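September 11, 2025

Sourdough starter log, jar 2 (Rocha flour). Fed at 8, same ratio as before, same sulking. Smells of nail polish, a smell Benvinda calls "fruity" because she is kind. Jar 1, on the cheap Fiker rye, has doubled and is trying to leave the building.
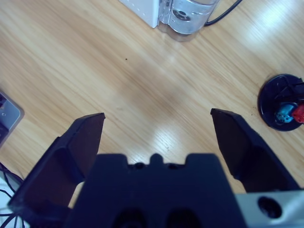
Switched jar 2 to filtered water at lunch. If the chlorine was the problem I owe Zulmira an apology and a coffee. pH strips have gone missing again, so acidity is recorded as "yes."

Room was 19 degrees this morning, which the starter regards as an insult. Moved it on top of the fridge, next to the centre shelf. Next feed at 6, half rye, and if that fails it becomes crackers.

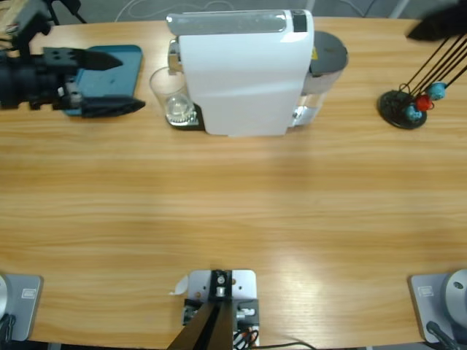 Celeste Cunha reckons the water has nothing to do with it and I'm feeding too early, before it has peaked. She would leave it alone until tomorrow. Jar 2 skips the 6 o'clock feed, then. Crackers postponed.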